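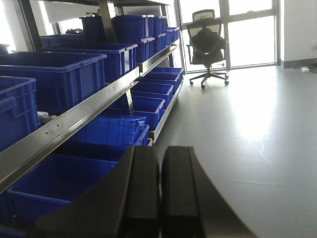

House Rules for the Bin Aisle: A Gallery

Bostavero runs a picking cell at its Seltcombe site, and the picking cell runs on rules. We had 2 pages of them in January. Then people began using the cell, and the rules grew the way rules do, one small embarrassment at a time. The current version is pinned up by the door, where it is widely walked past, so the web team asked for a gallery instead. It's one picture long. The notes underneath go with it, a line or two each, and they are binding whether or not you scrolled this far.

The bins
Blue bins, on both tiers, with their ribs and rolled rims. We settled on one color for the whole rack after a long meeting in which every other color was defended by somebody. Sizes may vary. Big ones, shallow ones and tall ones are all allowed, provided the bin list says which is where.

The bin list
It gets updated when a bin moves, by the person who moved it, before lunch. "I was going to" has been tried as a bin location and the software won't take it.

The rails
Steel rails carry a few scuffs and some small screw holes, and we can live with both. New scuffs go in the log with a time next to them. If you find one you can't explain, log it anyway and leave the explanation blank. A blank is more use to us than a theory about the night shift.

The gripper
Two black fingers, side by side, with a narrow gap between them. Nobody's hand goes near that gap while the cell is live, including hands that are "just checking." Wipe the finger faces at shift change with the cloth on the hook. The cloth on the hook is for the fingers. Your safety glasses have their own cloth.

The approach
Test moves along the rack are done at reduced speed, with one person on the stop button and that person doing nothing else. Holding a coffee counts as something else.

Daylight
Tall windows at the back of the room are lovely and a nuisance. Strong sun puts a bright patch on the gray floor, and our vision settings have opinions about bright patches. Run the lighting check in the morning and again at 2. Should the two disagree, use the later one and make a note.

The floor
Hairline cracks are on the inspection sheet (item 381, for collectors). A crack that's the same as last month gets a tick. A crack that has changed gets a call to Gittins, who did our flooring and have been very patient with us.

Cables
The power strip by the white wall comes under rule 9: cables stay against the wall and out of the walking route. Thin cables count. There was a school of thought that they didn't.

Chairs
One chair is permitted in the room. It stays at the window end, on its casters, and does not come along the rack for a closer look. Jackets may be hung on it. The earlier draft banned jackets too, and that draft lasted until the heating failed.

Clearance
Keep 800 mm free along the open side of the rack. Your own feet are included in things that should be kept out of the 800 mm.

Starting up again after a stop
Walk the aisle first, the full length, then reset from the panel. Resetting from the doorway because you can see most of it from there is how we came to have this paragraph.

Paperwork
Print form 1104 for any change to the cell, however small. The Wekance scheduling screen will let you skip it. Skipping it puts your name in red on the same screen until the form turns up, and the red is quite a strong red.

Suggestions for further rules can go in the tray by the door. The tray is also blue, so please label it if you move it.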